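Informe parcial, grupo Livau (Shehu, Baptiste)

Tarea: coger la hoja de verdura y sacarla del recipiente redondo. Teleoperación con el mando, cámara en la muñeca. Primero probamos a guiar el brazo a mano, pero el cable estorbaba y se descartó.

Llevamos unas 331 demostraciones, falta limpiar las malas.
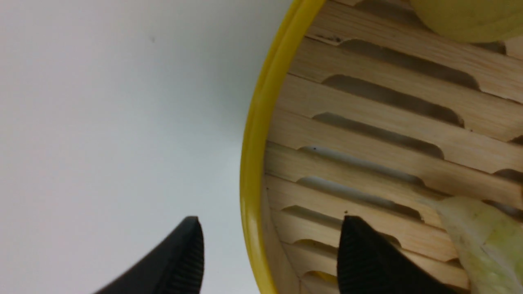 Las de Dexter salen mas lentas pero más regulares. Nermina corrige mucho al final y eso el modelo lo copia, se nota en la bajada. Pendiente: repetir la calibracion, unificar la postura inicial y preguntar a Doina Jurić por los 2 archivos dañados.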